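Speaker notes: Budgeting a second bench cell
Deepika Krishnan, planning session, 20 minutes plus questions

Slide 1. Title
Say who did the work: Mohandas Kartha on hardware, Irina Mocanu on purchasing. Costs are in the handout. Do not read them aloud.

Slide 2. What we are asking for
Funds for one more tabletop cell, ready to run by December. Same class of arm, same style of two-finger gripper, same tabletop. The request covers the fixed equipment, the wear items for the first 12 months, and the task props. Last year's request covered only the fixed equipment, and the other two categories came out of the general supplies line. Verna Ruiz-Ortega flagged it in review.

Slide 3. The work the cell has to do
Kitchen-toy manipulation: plates, baskets, small pans, play food. Point to the gripper finger against the plate. Contact with thin, hard edges sets the wear rate on the fingers, so this slide supports the numbers on slide 5.
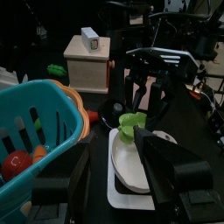
Figure 1. Wrist view, gripper finger at the plate below the toy lettuce.

Pause for questions on task scope. If asked about heavier objects: out of scope, would need a different payload class and a new quote.

Slide 4. Fixed equipment
Arms and grippers are the largest line. Two quotes received, Trando and Faltlow. Trando is lower on the arm and higher on the service contract. Over three years the totals are close enough that lead time should decide it. Faltlow quotes the shorter lead time but will not hold the price past the end of the quarter.

Mounting hardware is listed separately this time. Stands, clamps, poles and plates were bought piecemeal for the first cell and never showed up as one figure.

Lighting and backdrop: small line, keep it. Dark background and overhead light are part of the camera setup and have to match between cells if the recordings are to be pooled.
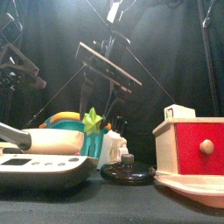

Cables are the item most often left out. Allow for two spare sets per arm. Yamuna Reddy has the connector list. Routing needs to be drawn before the order goes in, because cable length depends on where the stand ends up.

Slide 5. Wear items
Gripper fingers: replace on inspection, budget at around 500 operating hours per pair. This is our planning figure and does not come from either vendor. Finger pads are ordered with the fingers.

Props: play food, baskets, lids, wooden boxes. Low unit cost, but sets go out of production. Buy two full sets at the start and store one sealed.

Slide 6. Risks
Price hold on the Faltlow quote.
Bench power in the Grundgate room has not been signed off. Mohandas to confirm the circuit rating.
Staff time for calibration is not in the equipment budget. It needs its own line under labor.

Slide 7. Decision requested
Approve the full amount, or approve fixed equipment now with wear items and props moved to the next cycle. The second option delays the start, as the cell cannot run without props. Irina can issue the purchase order the same week either way.

Backup slides: quote comparison, connector list, floor plan.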